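Dog training and boarding > Leash and recall

Dog pulls like crazy only on the way OUT, fine coming home??

Posted by Ornella Russo, July 30, 2021

Hi all, typing this on my break so sorry for the mess. Dog is Strobel, shepherd mix, 70 pounds, we've had him since December. Great in the house. Great in the yard. Walks home from the park next to my leg like he's in a parade. But the first 3 blocks on the way there he is a freight train. My shoulder is shot.

What we tried so far:
Front clip harness. Helped for a week, now he leans into it sideways.
Stopping every time he pulls. He stops too, looks at me, then pulls again the second I move. Did this for nearly 100 yards once and it took my whole morning.
Treats. He won't take them outside the gate. Inside the gate he'd eat the bag.

There's a group class at Andeck that starts soon, 4 sessions, and a board and train place called Hendilel where he'd stay over. My husband wants the second one. I don't love sending him away when the problem is basically my street. Also the Hendilel lady said on the phone they "don't do treats," didn't say what they do instead, and I didn't think to ask.

So do I do the class, or is the board and train worth it for something this specific? And why would he be fine going home? That's the part I can't figure out.

Oh and he isn't scared of anything that I can tell. Tail up, ears up, just wants to GO.
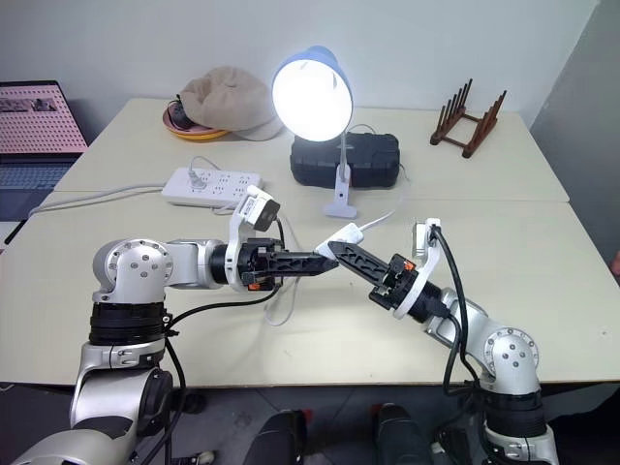 Lutz Voß
Going home is fine because he already got what he wanted, he's tired and there's nothing exciting at the end of it. Pretty normal. The park is the reward, and right now pulling gets him to the park. Stopping doesn't work if he's already over the top before you start.

Start inside. Leash on, then do nothing. Sit down with it. If he's spinning at the door you're not ready to open the door. Mine took a few evenings of me putting the leash on and then making coffee. Boring as heck.

Then do the driveway only. Out the gate, ten steps, back in, treat inside the gate since he'll eat there. Repeat. Don't go to the park at all on those days if you can help it, play in the yard to tire him out. When he takes food outside the gate you can go a bit farther. If he stops eating, you went too far, go back.

Some things I'd change:
Go left instead of right out of the gate. He knows the park route. A new street has less pull on him.
Longer leash, not shorter. A tight leash makes them lean. I use a 10 footer and let him sniff all he wants as long as it's slack.
Better food. Dry biscuits are nothing to a dog in that state. Boiled chicken, cheese, whatever he'd steal.
Switch sides with the leash hand so your shoulder gets a break.

About the class: go, but ask them if you can stand at the far end of the room at first. I did the Andeck one with my older dog and the first session was mostly barking (not mine, ok partly mine). Second session on was useful. They do a loose leash part near the end and you practice in the parking lot, that was the best bit.

Board and train, I woudn't for this. He'll learn to walk nice with their handler on their street. Then he comes home and it's your gate again and your park. You'd have to do the work anyway. And if they won't say what they do when a dog gets it wrong, I'd hang up. Ask straight out: what happens when he gets it right, what happens when he gets it wrong, can I come watch. A decent place answers all of those without getting weird.
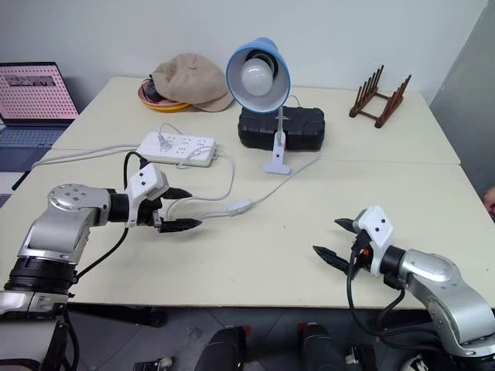 prernia_hikes
get a prong collar, problem solved in a day. everybody overthinks this

Lutz Voß
Please don't start there, Ornella. Big excited dog, sore shoulder, no one showing you how to fit it. Try the chicken first.

Ornella Russo
Ok did the leash and sit thing tonight. He whined, then flopped on my foot. Didn't go out at all. Husband thinks I'm nuts lol. Signed up for the Andeck class, asked about the far end of the room and they said fine, lots of people do. Will try going left tomorow. Do you keep the harness on or switch to a flat collar for the driveway part?

Lutz Voß
Keep the harness, clip it on the back. Save the front clip for when you really have to get somewhere, vet or whatever.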